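Große Bausteine — häufige Fragen zur Leihkiste
Zuletzt aktualisiert: 17. März 2026

Wie lange darf die Kiste bleiben?
16 Tage. Verlängern geht einmal, kurze Mail an Yamila Painemal reicht. Im Mai bitte früher melden, da ist viel los.

Was ist drin?
500 Teile, gemischt. Steine, Platten, ein paar Sonderteile. Liste liegt im Deckel. Nachzählen müsst ihr nicht, wir wiegen bei der Rückgabe.

Passen unsere eigenen Steine dazu?
Meistens ja, wenn es die großen sind. Die kleinen bitte getrennt halten — das Sortieren danach kostet uns sonst einen ganzen Nachmitag.

Wie reinigen?
Lauwarmes Wasser, Spüli, Wäschenetz. Nicht in den Trockner. Auf einem Handtuch ausbreiten, Noppen nach unten, über Nacht liegen lassen.

Teil kaputt oder weg?
Kommt vor. Zettel in die Kiste, fertig. Erst ab 11 fehlenden Teilen berechnen wir was.

Kratzer auf dem Tisch, schlimm?
Auf den Basteltischen in Uvcombe nicht. Zu Hause lieber eine Unterlage.
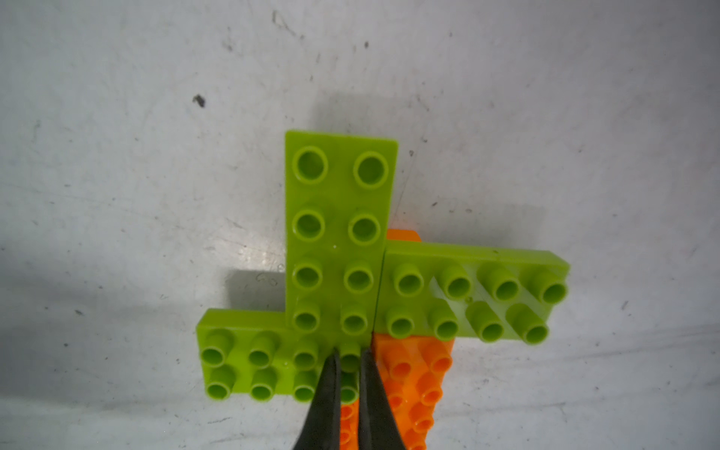
Bauen und Verbinden

Wie geht das T?
Drei hellgrüne 2x4-Platten, eine längs, je eine links und rechts als Querbalken. Orange kommt drunter. Sitzt eine Platte schräg, nochmal abnehmen und neu aufsetzen, nicht mit Gewalt.

Platten gehen nicht mehr auseinander?
An einer Ecke anfangen, leicht kippen. Keine Messer und keine Zähne bitte. Klappt garnicht? So zurückgeben, Ignacio Pereyra macht das.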